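Jutton Home Help Desk
Ticket 341
Subject: Satin sheet will not stay put, blanket slides off bed overnight
Product: Henix satin sheet set, double, cream floral
Status: Closed
Opened by: Soledad Valdovinos
Category: Bedding / Fit and use

Message from Soledad Valdovinos, 8:40 am

Hello. I bought the Henix satin set from your store in October. The bottom sheet comes off the corner at the foot of the bed, on the side by the sofa, nearly every night. The other three corners stay on. By morning the loose corner has worked its way up and there is a big wrinkle across the middle.

The second problem is the blanket. My daughter has a pink fleece one that she won't sleep without. On our old cotton sheets it stayed where it was. On the satin it goes down the side of the bed and I find it on the floor when I get up. I have tucked it in and it pulls out.

The mattress is a Radwan double. The sheet label says it fits mattresses up to 35 cm. I washed the set once before using it, cold water, gentle cycle, with Flevach liquid. No softener. It went in the dryer on low for a short time and was hung up to finish.

Is this a faulty sheet or is it the wrong size? I would like to keep it if it can be made to work. She likes the colour.

Reply from Jutton Support, 10:15 am

Hi Soledad,

Thanks for the details on washing. Cold and gentle is right for this set.

Can you please check the following and write back with the results:

Measure the mattress depth at the corner that comes loose and at one corner that stays on. Measure from the top seam to the bottom seam with no sheet on. If there is a topper or protector, leave it on and include it.

Turn the sheet inside out and look at the elastic on the loose corner. Look for a broken stitch or a stretch of hem where the elastic has no pull.

Tell us what is beside the bed on that side and how close it is.

Tell us what is under the sheet.

Message from Soledad Valdovinos, 1:05 pm

Loose corner is 28 cm. The corner diagonally across from it is also 28 cm. Both measured with the mattress protector on. There is no topper.

Elastic looks fine to me. I pulled all four corners and they feel the same. No broken stitches that I could find. I did see that the hem at the loose corner was twisted over on itself, so I flattened it out before I put the sheet back on.

There is a red sofa right against the bed on that side. It is a small room and we use the sofa for reading and for visitors. The arm touches the mattress. I can't get my hand all the way down between them without moving one or the other.

Under the sheet is a waterproof protector. It has a smooth top, a bit like a raincoat lining.

Reply from Jutton Support, 2:30 pm

Thanks, that helps. At 28 cm your mattress is well inside the limit, so the size is right.

Two things stand out. A smooth protector under satin gives the sheet very little to hold on to. And if you can't reach down the sofa side, the corner there probably isn't going all the way under the mattress. It may be sitting on the side of the mattress with the hem rolled, and that would match the twist you found.

Please try this tonight:

1. Pull the sofa away from the bed far enough to kneel in the gap.
2. Strip the bed and put the protector back on, flat.
3. Start with the corner that comes loose. Lift the mattress and pull the hem right under, a full hand's length.
4. Do the diagonal corner next, then the other two.
5. Smooth from the middle out, then push the sofa back.

When you push the sofa back, check that the arm isn't catching the side of the sheet and dragging it.

Message from Soledad Valdovinos, 7:55 am

Did all of it. The corner held overnight, first time since we got it. The sheet still moved a little in the middle but nothing like before.

The sofa does catch. When I pushed it back the first time the side of the sheet went with it, and I had to pull the sofa out again and start over. The second time I lifted the end of it instead of shoving and that was fine.

Blanket was on the floor again.

Reply from Jutton Support, 9:20 am

Good news on the corner. Please leave the sheet as it is for a few nights so we know it is holding.

For the movement in the middle, you could put a thin cotton flat sheet or a flannelette one between the protector and the satin. Any old one will do. It doesn't need to match.

For the blanket, can you tell us its size, whether it goes straight on the satin bottom sheet or over a top sheet, and which side it falls from?

Message from Soledad Valdovinos, 12:10 pm

Blanket is 100 by 140 cm. It is a child's size. She doesn't use the top sheet from the set because she says it is cold, so it goes straight on the bottom sheet, over her. I have the top sheet folded away in the cupboard.

It goes off the sofa side or the foot. Never toward the wall with the window.

I have an old flannelette sheet I can use. I'll put it on when I do the wash.

Also, a question about washing. I have been doing the blanket and the satin set in the same load. Is that all right? There is pink fluff on the cream.

Reply from Jutton Support, 3:45 pm

Please wash them separately. Fleece sheds and satin shows it. To get the fluff off, use a damp cloth or a lint roller when the sheet is dry and on the bed, working in one direction. Don't use a stiff brush, it can pull threads.

A 100 by 140 blanket is narrower than a double bed, so there is nothing to tuck on either side, and fleece on satin has very little grip. Options are:

A larger blanket or light quilt over the pink one, tucked at the foot.
The top sheet from the set folded in half and tucked across the foot only, over the blanket.
A cotton top sheet tucked on both sides with the blanket on top of it.

We also stock a blanket clip set, order code 54, but we would try the above first.

Message from Soledad Valdovinos, 8:15 am

Update after 6 nights. Corner is still on. The flannelette is under the satin now and the middle stays flat unless she has been jumping on it.

Tried the folded top sheet across the foot. She kicked it out. Tried a cotton top sheet tucked both sides with the blanket over it and that is better. The blanket still goes crooked but it was on the bed for four mornings out of six.

Fluff came off with the lint roller. Took a while. 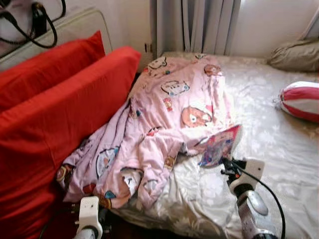 My question now is whether to keep the sofa where it is or turn the bed. The room only has the one outlet I can use for her lamp and it is by the curtain, so I don't want the head of the bed to go anywhere else. If the sofa has to go it would have to be to the hall. You can see how the red cushions push up against the blanket, and the bottom of it is already hanging over the edge toward the floor. I had thought the sofa would at least keep it from going over on that side. The beige pillow is the one she sleeps on. The striped round cushion is extra and I can put it somewhere else if it would help to have it out of the bed.

Reply from Jutton Support, 11:00 am

Thanks for the photo. We wouldn't turn the bed. The sheet is holding now and the outlet is a good reason to leave the head where it is.

If you can slide the sofa toward the hall end by even a hand's width, the arm won't press on the side of the bed and you will be able to reach the corner on wash days without moving anything. If there isn't room for that, take the seat cushion off at night so it isn't leaning in.

The round cushion could go along the sofa side, under the cotton top sheet, to make a low edge. It is short, so it will only help over part of the length. A rolled bath towel does the same job for the rest.

Message from Soledad Valdovinos, 7:30 pm

Moved the sofa over a bit. It now overlaps the doorway slightly but the door opens the other way so that is fine. I can reach the corner.

Used the striped cushion and a towel. She thinks it is a fence for her bears. Blanket stayed on last night, bunched up at her feet but on.

I won't need the clips. Is the drying time in the care booklet for the sheet set only or does it include the pillowcases? The booklet says 400 on the spin and my machine goes from no spin to 600.

Reply from Jutton Support, 9:05 am

The drying time is for the whole set, pillowcases included. The 400 is the spin speed in the booklet. With your machine, choose no spin, let the set drain over the tub or a rack, then hang it. It will take longer to dry. Low heat for a few minutes at the end is fine.

We will close the ticket. If the corner comes loose again, reply to the same ticket and attach a photo of the hem turned inside out, and we will look at a replacement.

Ticket closed by Jutton Support
Resolution: Corner refitted, flannelette layer added under satin, sofa moved, cotton top sheet in use. No return.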